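Randomising the table texture for a cube pose estimator in Akanda
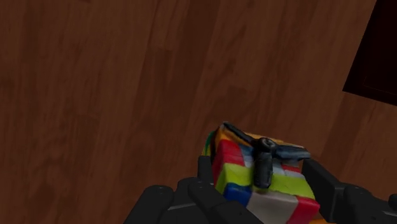 When you train a pose network only on simulated pictures, it learns the background too well. In my first tests with the Grarell scenes the error became much bigger each time I changed the table. This page explains how to vary the texture and keep the cube labels correct.

You need Akanda installed and a scene which already loads without warnings.

1. Open the scene settings and set the number of table textures to 20. With fewer, my network still remembered them.

2. Fix the random seed. I use 1,528 — any number is fine, but write it down.

3. Switch on "rotate texture" for the table only. If you switch it on for the whole scene, the sticker colours of the cube are also changed and the labels are wrong.

4. Render 2,413 samples and keep the hand joint angles in the same file as the cube pose.

5. Train for 2 epochs and look at the rotation error first. The position error falls quickly and tells you little.

If the rotation error jumps by 90 degrees between neighbouring samples, check the colour order in the label file — mine was exported with two faces exchanged.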